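Undon Shared Facilities Forum
Board: Workrooms and Storage
Topic: Bottles on the Room 122 worktable – proposed standard for laying out, capping and clearing

m_rudd
Moderator
Posted Feb 7, 2026

Colleagues,

Following several requests from users of Room 122 in the Pickering building, I am opening this thread to settle how bottles are to be handled on the large worktable with the green mat. The current guidance runs to one sentence ("leave the table as you would wish to find it") and has been read in a number of ways.

The questions on which I would welcome comment are whether bottles should be kept upright or may lie on their side, where personal drinking water belongs, and what is to be done with the plastic sheeting that shares the table. The white desk adjoining the table should also be considered, as items tend to travel from one surface to the other. 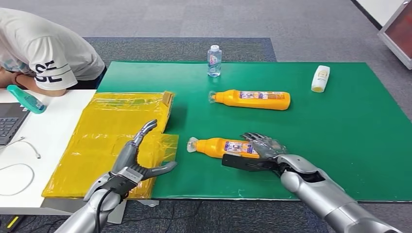 Room 122: bottles on the green mat, plastic sheet at left, white desk adjoining.

Members will note that the small water bottle is standing while the two yellow bottles are lying down, and that a further bottle has found its way to the desk. I do not raise this as a complaint against any user. It is a fair record of how the table is used, and the standard should begin from there.

Comments are requested within 11 days.

Malcolm Rudd
Workrooms and Storage

--------

stores_pickering
Member
Posts: 100

Thank you for opening the matter. The stores desk would support a plain rule that every bottle stands upright unless it is being packed. A bottle on its side rolls. The mat slows it down but does not hold it, and we have twice been asked to retrieve bottles from beneath the shelving in the neighboring room, where the same arrangement is in use.

We would further ask that the water bottle be kept off the mat altogether. When a drinking bottle sits among supply bottles, the person clearing up must decide which is which, and that decision should not fall to the last person out.

--------

benchuser7
Member

I must respectfully disagree with the first point. Several of us lay bottles down on purpose so that the labels can be read from above when checking stock against the sheet. With two bottles of the same shape placed side by side, caps facing the same way, the check takes a moment. Standing them up means turning each one by hand to find the printed side.

If rolling is the concern, the Cukley edge strips would address it. They were approved for Room 122 last year and have not been fitted, to my knowledge.

--------

stores_pickering
Member

The Cukley strips are in the stores and may be collected on request. They are shallow, however, and I would not rely on them for a round bottle that has gathered any speed. I accept the point about labels. Perhaps lying flat could be permitted while a check is under way, with bottles returned to upright at the end of it.

--------

l_skaliditz_annex
Member
Posts: 122

Writing on behalf of the Skaliditz annex, where a similar table has been in use for some time. We found that the position of the bottles mattered less than the state of the caps. A bottle lying down with its cap properly closed gives no trouble. A bottle standing up with its cap left beside it gives a good deal, particularly when a laptop is open on the next surface.

I would also draw attention to the cables on the white desk. Any standard that covers the mat and leaves the desk to look after itself will have to be revised.

--------

benchuser7
Member

Agreed as to caps and as to the desk. I would add that the sheeting should be folded and stored elsewhere. It takes up the left side of the table and small items disappear under it.

--------

stores_pickering
Member

The sheeting is reused for wrapping and the stores would prefer that it remain within reach. Folding is acceptable. Disposal is not – please do not place it in recycling, as happened before the holiday.

--------

m_rudd
Moderator

I am grateful for the replies. A draft follows, which takes in the exchange above as far as the differing views allow. Items may still be amended.

DRAFT STANDARD, ROOM 122 WORKTABLE

1. Supply bottles are kept toward the middle of the mat. They may lie on their side during a label check, parallel to one another, and are stood upright when the check is complete.

2. Drinking water is kept off the mat and off the white desk. A shelf by the door will be marked for the purpose.

3. No bottle of any kind is placed on the white desk while a laptop is in use there.

4. Caps are closed before a bottle is set down. A cap with no bottle to match goes in the cap tray and is not left on the mat. In the view that follows, a small white cap lies by the base of one of the bottles, and a sheet of plastic lies crumpled partly over a flat piece of cardboard. Items of this kind are covered by this item and the next.

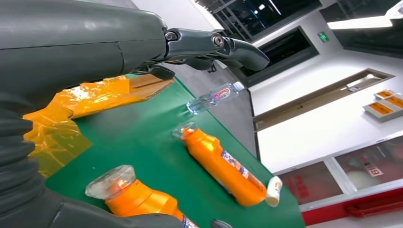

5. Plastic sheeting is folded to the width of the shelf and stored beneath the table. Cardboard is stored flat, separately from the sheeting, so that either may be taken without disturbing the other.

6. The mat is wiped once a day by the last group on the booking list.

7. Edge strips are to be collected from the stores and fitted to the long sides of the table.

--------

l_skaliditz_annex
Member

The annex supports the draft. On item 4, may I ask that the cap tray be a shallow one? Ours is deep and caps of several sizes are now mixed at the bottom, where they are seldom looked for.

--------

benchuser7
Member

I support items 2 to 7. I remain opposed to the second sentence of item 1. If the strips are fitted, I see no need to stand the bottles up again after every check, and I would ask that the wording be "may be stood upright."

--------

stores_pickering
Member

The stores would keep "are stood upright." We have no objection to a shallow tray and can supply one from existing stock.

--------

m_rudd
Moderator

The shallow tray is agreed and will be added to item 4. Item 1 is held over until the strips have been fitted and used for seven days, after which both wordings will be put to the regular users of the room. The remaining items take effect when the notice is posted on the door. The thread stays open for comments on item 1 only.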